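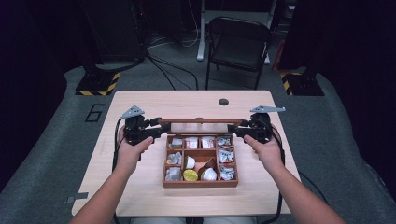
I have been meaning to write about the Brøndum tea box for most of the year, and every time I sat down to do it I made a pot of tea instead, which I suppose is a recommendation of sorts. It came to me in February, a present from my sister-in-law Rosine Besnard, who had watched me dig through a kitchen drawer for a bag of peppermint once too often. She is a tidy person. I am a person with a drawer.

So, the box. It's a hinged wooden chest with a clear panel in the lid, sold for keeping tea bags, and it comes from Brøndum by way of a little shop called Prendine, where Rosine tells me she paid 31 dollars (I asked, because I knew I'd end up writing this, and she was very gracious about it). There is a dearer one by Trilline that I'd been eyeing myself, and I'll get to that further down.

Let me start with the layout, because that's what sold me. Most tea boxes I've owned or borrowed have been a plain grid, six or eight identical slots in rows, and they're fine as long as everything you drink comes in the same flat square envelope. Mine never has. The Brøndum puts small compartments along the back and down both sides and leaves a bigger space in the middle, and that middle is what I'd miss if I went back. Little round cups go there in our house, and the odd sweet, and whatever somebody brought home in a coat pocket from a hotel. The small slots take one or two packets comfortably. You can push in more if you fold the corners over, but then they spring up and you find yourself pressing on the lid, and I'd advise against pressing on this lid. More on that in a minute.

The dividers are thin. I worried about them when I first opened the parcel, I really did, and I ran my thumb along every one looking for a wobble. They've held up beautifully! I've had the whole thing upside down over the sink to shake out the dust that collects in the corners (loose-leaf people will know what I mean) and nothing has shifted. What I would love is for one or two of them to lift out. My husband takes a long sachet of something herbal that doesn't fit any of the side slots without being bent in half, and it has to go in the center with the sweets, where he can never find it. A removable divider would have fixed that in a second.

Now the finish. It's a warm reddish brown, a bit darker than it looked on the shop's page, and it has a faint speckle to it that I've grown fond of. It marks fairly easily. Ours lives out on the table and gets slid around a good deal, and the lid has picked up its share of small scuffs. I rubbed a little furniture wax over the top in the summer and that helped with the dullness, though the pale flecks stayed right where they were. If you're someone who likes a thing to stay looking new, keep it on a shelf.

The corners of the lid are mitred, and they're neat, much neater than I'd have expected at the price. I showed it to my neighbor Bent Vestergaard, who has made picture frames for longer than I've been drinking tea, and he held it up to his kitchen window and hummed at it for a while, and then said he'd have been happy to put his name on those joints. From Bent this is close to a standing ovation. He was less happy about the pins, and I'm afraid I have to agree with him there.

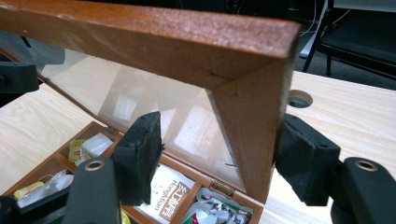

The lid and one of its mitred corners, with the brass hinges below.

The pins, then. There's a tiny metal point poking out at an inside corner of the lid, a small nail or something like it, and you'd never notice it unless you went wiping along the inside with a cloth, as I did, and snagged the cloth. It hasn't scratched anybody. Bent offered to tap it back and I keep forgetting to carry the box over. I do think somebody ought to have caught it before it left the workshop, and if I were giving this as a gift I'd run a finger gently round the inside of the lid first.

The clear panel I'm of two minds about. I like seeing what we've got without opening up, and guests like it too — they lean over it and choose, and it becomes a bit of a ceremony. But it throws reflections back at you whenever there's a window or a lamp nearby, and then you have to tilt your head or simply open the thing. It shows fingerprints as well, of course. I wipe it with a dry cloth on the weekend and try not to think about it in between.

Brass hinges, small ones, and they've stayed snug all this time. I've seen tea boxes with hinges so loose that the lid wandered off to one side by the first Christmas. The lid on this one is happiest if you open it with one hand and keep hold of it while you pick with the other, and I wouldn't let it drop.

About the Trilline. I borrowed one from a friend for a couple of weeks to be fair to it, and it is a handsome box, heavier, with felt under the base. It costs 90 dollars, though, and it's the plain grid again, and my round cups wouldn't sit in it at all. The listing I looked at had 387 reviews and most of them were about the felt. It is nice felt. I gave the box back without a pang.

A few small things, for anyone still deciding. The box had a smell of varnish when new, so I left it open on the windowsill for some 2 weeks before I put any tea in, and I'm glad I did. Packets in foil keep very well in it. Paper ones are better if you get through them quickly, as the lid rests on the box without any kind of seal, and I lost a few bags of a delicate jasmine to the company of a very strong mint. I've since given the mint a corner to itself, as far from everything else as I can manage, and we're all getting along.

Would I buy it with my own money? Yes, and I have, a second one for my mother, who keeps buttons in hers and not a single bag of tea. Her lid had no stray pin. Four stars from me, and I'd give it the fifth if they'd let me take out that one divider on the left.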